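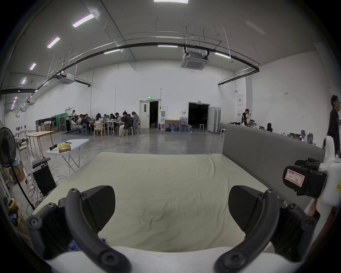 Time clock rounding after Vurix migration, payroll asking for back pay estimate
Small Employer Forum > Wage and Hour

ledger_west
We moved from paper cards to Vurix in March. The old policy rounded punches to the nearest quarter hour. Vurix imported the policy as is, but it also stores the raw punch, so for the first time I can compare the two. I ran the hourly staff at our Ganville site, one full quarter. Rounded hours came in under raw hours for most people. At base rates the difference is $3,027 in the employer's favor. Questions:
1. Is that a payable amount or within tolerance?
2. Do I keep rounding going forward?
State is one that follows the federal approach, no separate statute that I can find.

tmk_payroll
Rounding is only defensible if it averages out over time. Yours doesn't. Check whether the grace period rule is switched on. Vurix has it under Pay Rules > Punch Handling, and if it's combined with nearest-15 you get early clock-ins trimmed and late clock-ins docked. That produces exactly this pattern.

ledger_west
Grace period is on. 4 minutes, applied to clock-in only.

tmk_payroll
There's your skew. Turn it off before the next period closes.

quarterhour
I'd slow down. One quarter at one site is a small sample. We rounded for years at Irnholm and some quarters ran our way, some ran theirs. How many employees?

ledger_west
76 hourly. Quarter was 90 days by their calendar.
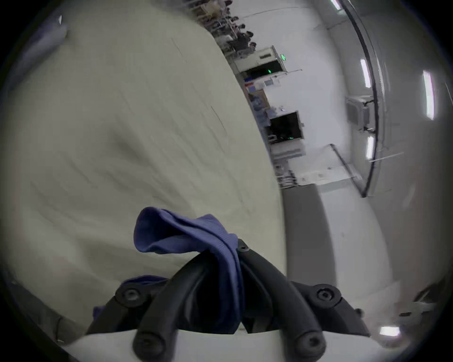

I also looked at it per person. Three people gained, everyone else lost or was flat. The ones who lost most are the early arrivals on first shift, who punch in, then wait for the line to start.

quarterhour
Then part of your raw time is waiting time that may not be work at all. Being punched in and being on duty are separate questions. If they're drinking coffee and free to do what they like, I wouldn't pay on the raw punch without looking at that first.

hrgeneralist_nb
Disagree with quarterhour on where the burden sits. If the employer's own records show them clocked in and there's no written rule against early punching, you are going to have a hard time proving they weren't working. Fix: set a lockout so nobody can punch more than five minutes ahead of shift, and pay what's in the record until then. Talk to counsel before issuing checks, mainly about how the payment is worded.

tmk_payroll
Agree with that. Also redo the overtime. Base rate won't be right for any week where raw hours go over 40, so your total is low.

ledger_west
Good catch, I had left overtime out. Rerunning it tonight by workweek.

quarterhour
Still think the waiting time deserves a look, but I'd drop rounding either way. It made sense when someone was adding up cards by hand.

sanchez_ops
We did this at Sánchez Freight last year. Export the raw punches to CSV before you edit the pay rule. In our version of Vurix, changing the rule recalculated the open period and the old rounded values were gone from the report.

ledger_west
Exported. Is the audit log enough for the closed periods, or do I need those too?

sanchez_ops
Get those too. The log shows who changed the rule and when, but it doesn't keep the hours.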